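Where the Mugs Go: Shared Crockery in a Hall of Residence

Project report, second-year Social Research Methods
Reijo Mustonen
Submitted 25/07/2022

1. Background

Sundolwood is a hall of residence on the north side of Wornham. It has shared kitchens on every floor and a long-running disagreement about mugs. The hall buys them plain and white from a catalogue range called Gruvuvis, puts them out in the kitchens before term and then spends the rest of the year wondering what became of them. By November most kitchens are down to a measuring jug and one mug with no handle, which people still queue for.

I chose this topic partly because I live there and partly because my first idea, a study of sleep, kept being interrupted by people asking whether I had any mugs.

The warden's office told me that 300 mugs had been put out at the start of the year. I was allowed to see the delivery note, which was the closest thing to a primary source in the whole project and is reproduced in Appendix A with a tea stain that was there when I got it.

2. What other people have written

There is less about mugs than I had hoped and more about teaspoons than I could read. Most of the general writing on shared goods deals with fish, grazing land or water, and the usual argument is that anything open to everyone gets used up unless people agree on rules. I found this useful up to a point. A cow left on the common will at some stage be noticed. A mug under a bed can stay there until the end of the tenancy, developing its own weather.

The other strand is about the layout of shared spaces. Several writers say that people put things back when the place they belong to is open, in plain sight and within reach, and don't when it is behind a door. Our cupboards have doors. They also have locks, which date from an earlier attempt to solve the same problem, and whose keys are thought to be in one of the cupboards.

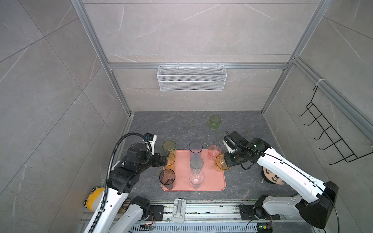

With that in mind I split the project into two questions. First, where are the mugs at any given time? Second, what do residents think they are doing when they carry one away?

3. Method

I carried out one full count of the kitchens, starting at the top of the building and working down. Doing it in one evening was meant to stop mugs being counted twice as they moved between floors. I can't promise it worked. On the second floor I met a mug I was fairly sure I had already counted on the fourth, but they are all white and I had not thought to mark them. This is discussed under limitations, at some length.

I also put a questionnaire under every door and got 75 back. It asked how many hall mugs were in the respondent's room, how long they had been there and how the respondent felt about this. The last question was added on the advice of my tutor and produced the longest answers. One person attached a second sheet.

Finally I held a mug amnesty. Residents could leave mugs on a table in the Miettinen common room overnight with no names taken. I made a poster.

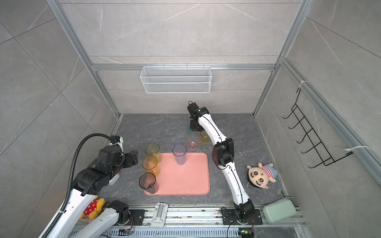

Figure 2. Open storage: a white wire-mesh basket on the back rail, with a black hook rack on the right wall.

4. Findings

The kitchen count came to 142 mugs, so fewer than half of those on the delivery note were where the hall believed them to be. Kitchens at the ends of corridors did worst. The ground floor did best, though I later learned that the ground floor had heard I was coming.

Nearly everyone who filled in the questionnaire admitted to having at least one mug. Hardly anyone thought of it as taken. The words they used were "borrowed", "resting" and, in one case, "fostered". People were a good deal stricter about other residents, who were said to hoard, and several named a neighbour without being asked. I have removed the names. The neighbours had in most cases named them back.

When asked what would make them return a mug, the most common answer was somewhere obvious to put it. The second was being told off, but kindly.
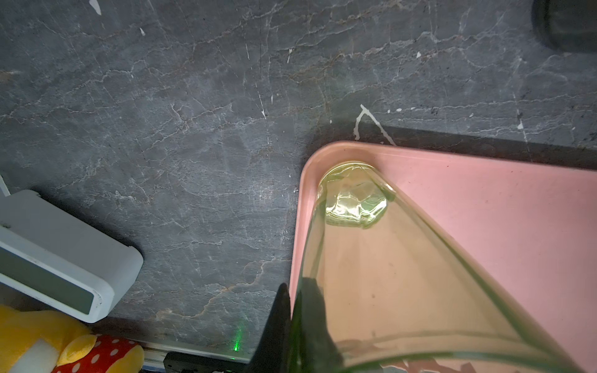 Vilho Ahonen thought I had the whole thing backwards: a mug in a bedroom was a mug in use, he argued, and the only truly lost ones were those sitting clean in a kitchen where nobody wanted tea. He asked for this to go in the report. He returned four mugs the same night, so I have treated it as a position he holds in theory.

The amnesty caused difficulties. Once the returned mugs had gone back to the kitchens I counted again and reached 333, which is more than the hall ever bought. Some were from other halls. A few were from cafes in town, and one was a sugar bowl. The warden's office has asked me not to describe this as growth.

5. Discussion

My starting assumption was that mugs leave the system. It would be closer to say that they drift, and that the hall is swapping crockery with the rest of Wornham at a slow but steady rate. If so, buying more each year simply supplies the town.

Open storage seems worth trying before anyone spends money on new stock. Hooks and baskets are cheap, they show at a glance what is missing, and they don't need a key. The argument against, made to me by the cleaning staff, is dust. I had no data on dust and have said so.

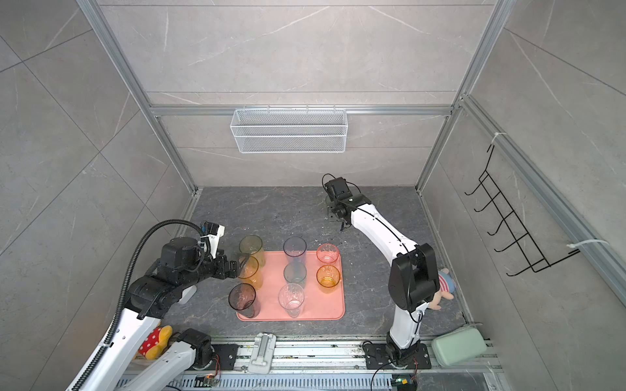
Figure 4. The hook rack, fixed at an angle to the aluminium profile with two white cable ties.

6. Limitations

The mugs should have been marked. A dot of nail varnish on the base would have done it. The first count was made on a single evening during exams, when tea drinking is probably not typical, and the second was made by someone who by then had strong feelings. The questionnaire relied on people being truthful about the state of their rooms. Two respondents gave the number of mugs as "yes" and had to be left out of the totals.

I should also declare that I had three in my own room for most of the study. They are included in the second count.

Appendix A: delivery note
Appendix B: questionnaire
Appendix C: poster (the spelling of "amnesty" was corrected after the first day)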